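I've had the Oteo flour sack towels since December and I keep forgetting I own any other kind. They're thin, they're huge, and they don't leave fuzz all over my wine glasses like the Bruvthorpe ones did (I wanted to love those, the stripes were so cute!). The first wash was a little stiff – give them two or three and they soften right up.

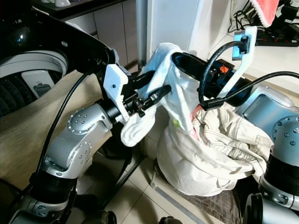

Drying glasses is where they shine, but I've also strained yogurt through one, covered bread dough, and wrapped up a whole head of lettuce. Tomato sauce stains do hang on. I soak mine overnight and most of it comes out, mostly.

My one real gripe is the hanging loop. It's tiny, and it popped off two of mine by the third week. I got the 70 cm size and would buy it again – just skip the loop and throw them over the oven door.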